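Help with the house > Furniture and floors
6 min read

We use cookies to remember your settings and to count visits. Accept all | Manage choices

Pale wood table, grain looks different depending where I stand. Is it real wood, and what do I put on it?

Posted by Pascal Masson

Hi all, long-time reader, first time I've had anything worth asking. I bought a secondhand table in October from a couple who were moving out of state, and they swore up and down it was solid wood. It's a Stalwood, or at least that's what the husband told me, and there's no stamp or sticker underneath that I can find. I paid $274 for it, which felt like a steal when the new ones I'd been looking at were $831 and up, and now of course I'm lying awake wondering if it was a steal for me or for them.

It's very light, kind of a straw blond with a bit of pink in it when the sun's low. I work at it most of the day, and we eat at the other end, so it gets coffee, crumbs, a laptop, elbows, the occasional dog chin (he's tall). The couple said they'd "never put anything on it," and I can't tell if that means no finish at all or just that they never used polish.

What got me wondering is the pattern. I always thought wood grain went in straight lines, but mine runs on a slant and spreads out as it goes across, and then down near one corner it bends right around into these nested arches, like somebody dropped a pebble in a pond. My brother-in-law took one look and said "that's printed." He's wrong about a lot of things, but he was so sure of himself that it stuck with me.
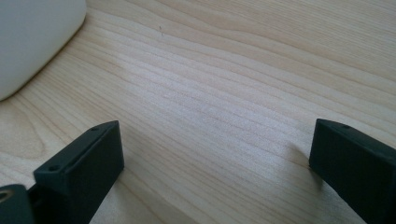 So I've got two things I need help with, really. First, how do I tell if I've got solid wood or a veneer or one of those photo-paper tops, without drilling a hole in it? And second, what should I be cleaning it with in the meantime? I've got half a bottle of Furkance oil soap under the sink and I'm scared to use it on something this pale. Last thing I want is to turn the whole top orange. My wife likes the color exactly as it is and has told me so more than once.

Oh, and I tried a drop of water on the underside like I read somewhere, and it sat there for a bit and then went a little dark and dried up fine. Does that tell me anything? Thanks in advance, you folks saved my bathroom grout last year.

Babatunde Ajayi

Tell your brother-in-law to go easy! Those nested arches are called cathedral figure, and you get them when a board is sliced straight through the log near the middle. The growth rings get cut at a shallow angle, so they come out as big pointy or rounded loops, with straighter lines running along both sides. The slant and the fanning out are normal too, trees don't grow like pencils. I've been fixing up tables in my garage for years, and I like a board with some wander in it much better than the ruler-straight kind.

That said, arches alone don't prove it's solid. A real wood veneer shows exactly the same pattern, and a good print is a photo of a real board, so it'll have them too. You've got to go look at the ends.

Get down on your knees with a flashlight at the short side of the table, the end where the lines run off. Pick one strong dark line on top and follow it over the edge. On solid wood it carries on down the end in some form, and you'll see end grain, little curved ring marks and a rougher look, like the end of a cut two-by-four. With veneer the line stops dead at the corner and there's either a thin seam or a strip that's been glued on going its own way. Then do the same underneath. If there's a big bold arch on top and the bottom shows something related in about the same place, you're golden. If the bottom is brown and speckly, that's particle board and I'm sorry.

For a print, look for repeats. Run your eye along the whole top hunting for the same arch or the same little knot twice. Real trees never do that. You can also lay your cheek almost on the surface and look toward a window. On real wood the grain kind of shimmers and changes as you move your head, lighter from one side and darker from the other. You said in your title that it looks different depending on where you stand, and that's a pretty good sign, though a shiny finish will play a few tricks with glare.

Your water drop tells you the underside is bare, and that's all it tells you. Makers skip the bottom all the time. Try one small drop on the top, somewhere your wife won't notice, and watch it for five minutes. If it beads up and stays put, there's a finish on there. If the spot goes dark, the wood's drinking it, so blot it right away.

And please leave the Furkance in the cupboard for now. Oil soap on bare pale wood can yellow it, and it's a pain to get back out. For everyday stuff I use a soft cloth wrung out until it barely feels damp, with one small squirt of plain dish soap in a bowl of warm water, then a dry cloth right behind it. Wipe the way the lines run. Coasters under the coffee, always.

If it does turn out to be bare, come back and post again before you buy anything. There are clear water-based finishes that hardly change the color, and I'd want you to try one on the underside first and leave it a few days.

PorchSwing

i have a pralwood desk thats about the same color and i just use baby wipes on it, been fine. probably veneer at that price tbh but who cares if you like it

Higuchi Refinishing (small shop, two of us)

Agree with most of what Babatunde wrote. I'd skip the baby wipes. Some of them have lotion in them and they leave a film, and that film is a headache when somebody later wants to put a finish over it.

One thing to add, Pascal. Pale woods darken or go yellow with daylight, so if you leave something sitting in one spot for months you can end up with a lighter patch under it when you move it. We had a top in the shop with a perfect pale rectangle where a printer had lived. Shift things over every few weeks, especially if the table's by a window. It evens out in time if it does happen, but it takes a while.

And on the money, real veneer over a decent core is still a good table. It stays flatter than a solid top in a dry house. You just can't sand it hard, so if your edge check says veneer, put the power sander away and do any touching up by hand with fine paper. We quoted a customer $459 last spring to redo a top where he'd gone straight through the veneer trying to get a mug ring out.

Pascal Masson

Wow, okay, thank you. I went and did the flashlight thing and the lines do go over the end, with the little ring marks and everything! Haven't found any repeats either. Water drop on top beaded up, so I guess there's a finish after all, and "never put anything on it" just meant polish. Dish soap it is. I'm calling my brother-in-law after dinner.

Get our best household answers once a month. Enter your email to subscribe. You can unsubscribe at any time.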